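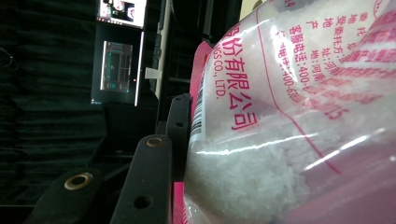

公共厨房袋装白色颗粒调料的标签识读与分装

课程项目报告
小组成员:Blair Cruickshank及本人(执笔)
指导教师:Alistair Buchanan
提交日期:2026年6月15日

一、选题来由

我们住的Lindcombe宿舍楼每层有一间公共厨房,台面旁边有一个开放式搁架,米、面、糖、盐和各种调料都堆在上面。5月里有人煮绿豆汤时放错了调料,整锅倒掉。后来在楼层群里一问,放错过的人不少,原因都差不多:盐和白砂糖都装在透明袋子里,都是白色的颗粒,袋子开过口以后卷起来一放,印字的那一面常常压在里面。

指导老师原来给的方向是“家庭食品储存”,范围比较大。我们和老师商量以后,把题目缩小到袋装的白色颗粒调料,主要做两件事。第一件是看看袋子上的字在厨房的灯光下到底能不能读出来,读不出来的时候是什么原因。第二件是做一套分装和贴标签的办法,让下一个人打开柜门就知道哪个是哪个。

二、材料与场地

场地就是本层厨房。灯在天花板上,台面上方没有另外的灯,所以人站在台前时,光是从头顶偏后的位置照下来的。这一点后来对结果影响很大。

材料包括搁架上原有的各种袋装盐和糖,Kurup牌的螺口玻璃罐,Jundine牌的白色标签纸,一支油性记号笔,一把厨房秤,一个不锈钢漏斗,还有几个长尾夹。玻璃罐是Blair从家里带来的,标签纸是打印店买的。开始之前我们把搁架上的白色颗粒调料全部称了一遍,连袋子一起,净重没有单独算,总数是2,708克。称重的目的是估计需要多大的罐子,报告后面没有再用到这个数。

三、包装上的信息

透明袋直接印字是这类产品常见的做法。好处是里面的东西看得清楚,结没结块、有没有杂质,拿起来就能看出来。我们这次看的袋子里,有一袋是粉红色油墨印的,颗粒比较粗,有些反光,颜色白里稍微带一点透明。单看颗粒,说它是盐或者是糖都可以。Blair第一眼认为是粗盐,我认为是糖,两个人都是凭印象说的。

拿在手里的那一面,最大的字是公司名称的后半截“份有限公司”,旁边是英文名称的尾巴“NGS CO., LTD.”。字很大,也很清楚,可是对于分辨里面装的是什么没有帮助。再往上的小字是一段标示信息,能认出“委托方”“受委托方”“产地”,地址写的是河南,还有一个400开头的客服电话。这一段偏偏压着一道反光,有些字就认不全了。

这一袋给我们的启发是,一个包装袋上字很多,不等于从每个方向都能读到有用的字。品名和净含量一般印在正面,袋子立在货架上时正对着顾客,这是为购买设计的。到了厨房里,袋子被横放、卷起、夹住,朝外的可能是任何一面。使用的人要的只有品名,可是朝外的可能是公司名称、条形码或者客服电话。

我们把标示信息按用途分成了3类。

买的时候要看的:品名、净含量、价格。
存放的时候要看的:生产日期、保质期、贮存条件。
出了问题才要看的:生产者或者委托双方的名称、地址、产地、联系电话。

做菜的时候只需要品名。分装到罐子里以后,第二类和第三类信息如果随袋子扔掉,以后就找不到了,这在后面第五部分会再说到。

四、读不出来的原因

我们让袋子保持平时放在搁架上的样子,轮流站在台前去读,记下读不出来的地方,再换角度读一遍。总结起来,原因有下面几种。

反光。塑料膜表面光滑,袋子装满以后是鼓的,头顶的灯照下来总会有一块地方是亮的。手稍微转一下,亮的地方就跟着移动,遮住另一些字。小字受影响最大,大字即使中间有一道白光,也还能猜出来。把袋子往身体这边倾斜,让人的影子盖住它,反光会减弱很多。

字和内容物颜色太近。透明膜上的浅色油墨,底下衬着白色颗粒,对比度不高。粉红色的细笔画在颗粒上面尤其费眼睛,颗粒本身就有明暗,字的边缘和颗粒的边缘混在一起。印在白底上的条形码就没有这个问题,黑白分明。如果品名也像条形码一样印在一条白底上,应该会好认得多。

字的方向。袋子转过来之后,字是斜的或者朝下排的,人要歪着头读。竖排的大字顺着袋子的弧面走,最后一个字已经转到下面去了。

褶皱和卷口。开过口的袋子都会卷起来,卷进去的正好是袋子上半部分。不少袋子的品名就印在上半部分,卷几次就看不见了。

油污和粉尘。这一条和包装设计没有关系,但在公共厨房里很常见。手上沾了面粉去抓袋子,字就被盖住了一层。

几种原因里,我们原以为褶皱最严重,实际试下来反光更麻烦。褶皱抚平就好,反光要找角度,而做菜的人一只手拿锅铲,一只手拿袋子,不会慢慢找角度。

五、分装的做法

先把台面擦干,罐子洗净以后倒扣晾一夜。盐和糖都容易受潮,罐子里有一点水,第二天贴着罐壁的一层就会结块。

一次只开一种。糖全部装完,罐盖拧好,标签贴上,再去拿盐。刚开始我们为了快,两种同时倒,Blair装完以后问我哪个罐子是哪个,结果只好都尝。后来就改成一种一种地做。

袋口剪一个斜角,剪口比漏斗口小一些。沿着整条封边剪开的话,倒的时候容易往两边洒。袋子倒空以后不要马上扔,把印有生产日期和标示信息的部分剪下来,用透明胶带贴在罐底或者罐子背面。如果那一块太大,就折一下,让日期朝外。有的袋子日期是喷码,手指一擦就会掉,要先在标签纸上抄一遍。

标签写两张,一张贴在罐身正面,一张贴在罐盖上。搁架下层的罐子是从上往下看的,只贴罐身的话,要弯腰才能看到。罐盖上只写一个大字,“盐”或者“糖”。罐身上写全称和开封日期,例如“白砂糖”“加碘食用盐”“粗盐”。

罐子装到离罐口还有一段距离就停,留出勺子进出的地方。最后剩一点装不下的,仍旧留在原袋里,挤出空气,卷紧,用长尾夹夹住,夹子上也贴一小条标签。这样不管袋子怎么放,夹子上的字总是朝外的。

盐罐和糖罐不要挨着放。我们把盐放在灶台一侧,糖放在靠近水壶的一侧。绵白糖和淀粉另外放在上层,这两样也有人拿错过。

六、试用情况

新的摆放办法试用了2周。期间没有规定谁来管理,只在搁架边上贴了一张纸,写明盐和糖分别在哪里,用完放回原处。

试用结束后,我们在楼层群里问了大家的意见,并且当面问了4位常做饭的同学。意见整理如下。

罐盖上的大字最受欢迎,几位同学都提到不用再把东西拿起来看。有一位同学说,她晚上回来只开抽油烟机上的小灯,也能看清罐盖。

罐身标签有人觉得写得太多,“开封日期”没有人看。我们考虑以后仍然保留,因为公共厨房的东西常常一放就是一个学期。

玻璃罐重,手湿的时候不好拿。有同学建议换成塑料的方罐,也省地方。方罐我们在网上看过Skorov的一款,盖子是按压式的,单手可以开,不过没有买来试。

螺口罐的盖子会被拧错。两个罐子的盖子大小一样,同时打开以后,盐的盖子可能盖到糖罐上去。这种情况在试用期间发生过,幸好罐身标签还在。我们后来给盐罐的罐身和盖子都贴了一圈红色胶带,糖罐不贴,算是一个补救。

仍然有人把新买的袋装调料直接放在搁架上。对于这种情况,贴纸上加了一句“新买的袋子请夹好,品名朝外”。效果一般。

七、讨论

这次项目花时间最多的是读袋子上的字,比分装用的时间长。我们一开始把标签看作小事,读过一批以后才明白,包装的信息是齐全的,使用时的姿势和光线却没有被考虑进去。以那袋粉红色印字的为例,地址、电话、委托双方都有,条形码也很清楚,但拿在手里的这一面不能让人马上回答是盐还是糖。

对包装的改进,我们有一个比较简单的想法:在袋子正反面和封边附近各印一次品名,字不用太大,衬白底。这样袋子怎么卷都会露出一个来。成本会不会增加,油墨和版面能不能安排,我们没有条件了解,只能作为想法写在这里。

也有同学提出可以凭颗粒大小来分。我们试着在白盘子里各倒一小撮比较,细盐和白砂糖还能看出差别,粗盐和粒子较大的砂糖就很接近,隔着反光的塑料膜更难判断。所以不建议靠眼睛看颗粒,更不建议在公共的罐子里用手指蘸着尝。确实需要尝的时候,用干净的勺子取一点出来。

八、不足

参加试用的只有我们这一层,做饭的人比较固定,对摆放位置很快就熟悉了,可能不看标签也能拿对。换一层楼,结果也许不一样。

灯光条件只有一种。Alistair Buchanan老师在中期检查时建议我们加一组自然光下的对照,但厨房的窗户朝着天井,白天也要开灯,最后没有做。

结块的情况没有系统记录。盐罐在下雨的那几天有些发硬,敲一敲就散了。有人往里放了几粒炒过的米,之后好一些,但那几天也正好放晴,不能说是米的作用。

九、分工

搁架整理、称重和标签制作由Blair Cruickshank完成。包装文字的识读两人一起做。访谈和报告由我完成,第五部分的步骤经Blair核对过。试用结束以后,罐子和标签纸留在厨房,供本层同学继续使用。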